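We use cookies to improve this site. Accept | Settings

Collecting two-arm demonstrations with Metov

August 20, 2021, by the Clorlow team

Step 1. Place the object
Put the box near the middle of the table, within reach of both grippers. Vary its angle between episodes. Log the start pose in Metov before moving either arm.

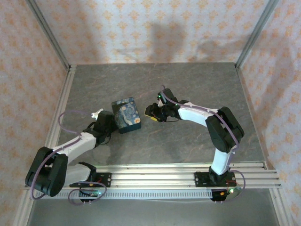 Step 2. Record
Record 200 episodes for training and hold back 100 for testing. Stop an episode if a cable snags and delete it.

Step 3. Train
Train one policy on both arms' joint positions. We used 4 seeds. With all 300 episodes in training, the loss fell slightly, but we had no test set left to check it against. Keep the split.

Comments (2)

dasden_lab: Do you randomise the patterned walls?
Clorlow: Not in this set. Planned for November.

tk88: Same split here, works fine with 4 seeds.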